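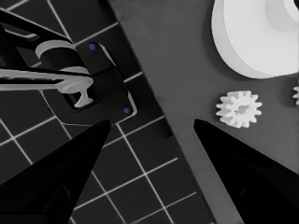 Two fingertips and the gap between them, tiled floor on the left, tabletop on the right.

Turtles and the Paslow Road: speaker notes

(Wait for people to sit down. The coffee is at the back and they will keep going back to it.)

Good evening. Say where I'm from, which is the Dekthorpe end of the road, and that I have lived there long enough to have strong views on drainage.

The talk is on turtles crossing a road. Mostly painted turtles and snappers. If anyone came for sea turtles, the door is by the coffee.

1. The road

Paslow Road runs between Pranano Pond and the sandy bank behind the old Ghaffari farm. The pond is where the turtles live. The bank is where the females want to lay. Some highway engineer put the road between the two a long time ago, and the turtles have never taken this into account.

They come out from late May on, mostly in the early morning and after rain. A painted turtle takes a few minutes to cross two lanes if left alone. If a car goes past she pulls everything in and sits there, on the center line, waiting for it to be over. As a plan this worked very well for a very long time.

Point to make slowly: nearly all the ones we find dead in nesting season are adult females. A female painted turtle may need most of a decade before she lays at all, and a snapper longer than that. Most of her eggs go to raccoons. She makes up for it by living for decades and trying again every year. Take a few grown females out of a small pond each spring and you won't notice anything for a long while, and then one year you'll notice there aren't any.

(Pause. Don't fill it.)

2. What we tried first

Signs. We put up two yellow signs with a turtle on them. Both were stolen inside a month. I'm told they look very nice in a dorm room.

We then put up plainer signs. Those are still there. I have stood next to one with a cup of coffee and watched drivers read it, nod, and speed up again.

After that we walked the road in shifts. Orange vests, buckets, a clipboard on a string. The season total was 33 live turtles carried over, and I want to be fair about this number, because the same snapper may be in it more than once. She has a notch in the back of her shell and a very low opinion of me.

Walking is good for people and fairly good for turtles. It falls apart at five in the morning in the rain, when the turtles are all out and we are all in bed.

3. The fence

So, the fence. 800 feet of it on the pond side, low, with the bottom edge buried. It leads along to the culvert under the road, a round pipe 48 inches across which was already there for the stream and had been doing nothing for turtles all these years apart from existing.

Things we learned, in the order we learned them:

Bury the bottom. We didn't, along one stretch, on the grounds that turtles don't dig much. They don't need to. They lean.

Turn the ends back. A turtle that reaches the end of a straight fence walks around it and onto the road, now tired and in a worse spot than where she started. Curve the last bit back toward the pond and most of them will follow it around and head the other way.

Painted turtles climb. I didn't believe it either. Put a lip on the top, facing the pond.

Leave a way back. Anything that gets onto the road from the far side needs a way off it. We forgot this and had to add a small ramp later on.

Mow. Tall grass against the fence is a ladder. It is also where the ticks are. (Show of hands for who has had a tick this year. It's usually everybody.)

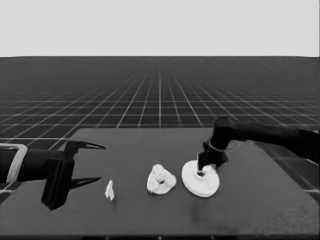 Page last changed: Mar 22, 2011

4. The culvert

People ask whether turtles will go into a pipe. Some will. They like to see daylight at the far end, and they don't care for a drop at the mouth. Ours had a drop at the mouth. We built it up with stone one Saturday's worth of work at a time, and the first good rain took the stone away, and we put it back with bigger stone.

We dusted the floor of the dry side with fine sand and checked for tracks. We got turtle tracks. We also got raccoon, mink, a great many mice, and one pair of sneakers, child's size.

The raccoon is a worry. A pipe that brings the turtles to one spot also tells the raccoon where to stand. I don't have an answer to this. If somebody asks, say so, and say that we still find fewer flattened females than we did.

5. What it cost

Materials came to 1078 dollars, counting the posts and the stone and the second lot of stone. Labor was free, in the sense that people did it and then complained to me personally.

The county has to agree before you touch the shoulder. Ask early. Ask in writing. Bring a drawing, even a poor one; ours had a turtle on it for scale and I believe that held us up.

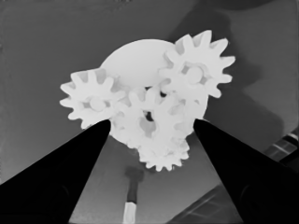 The other thing the county will want to know is who looks after the fence once it's in, and you need a true answer ready. Ours gets walked in April, before anything moves, and again after every storm that brings branches down. Frost heaves the posts. Snowplows throw gravel over it, and one year a plow took out a piece of it altogether and left it in a tree.

6. If you find one on the road

Keep this short, it's the only bit most people will use.

Pull over properly first. Hazards on. You are harder to replace than you think, at least on short notice.

Carry her across in the direction she was already going. Do not take her back to the pond. She will only start again, in a worse mood.

Painted turtle: both hands, one each side of the shell, low to the ground. She may pee on you.

Snapper: never by the tail, it can hurt her spine. Hands at the back of the shell, either side of the tail, and keep your legs out of it. Or slide her onto a car mat and drag the mat. The neck is longer than you think. (Hold hands apart to show how long. They laugh, and then later they email me.)

Don't take her home. Don't take her to a nicer pond that you happen to know about. She has been using this one since before you could drive.

If she's hurt, a box with a lid and air holes, somewhere quiet, no food or water, and call a licensed wildlife rehabber. Note exactly where you found her, so she can go back there. "Near Paslow" won't do it.

7. Questions

Likely ones: why not just lower the speed limit (we asked), do the hatchlings use the culvert (a few, we think, going by very small tracks), can my dog come on the walks (no).

Sign-up sheet is next to the coffee. Bring your own bucket.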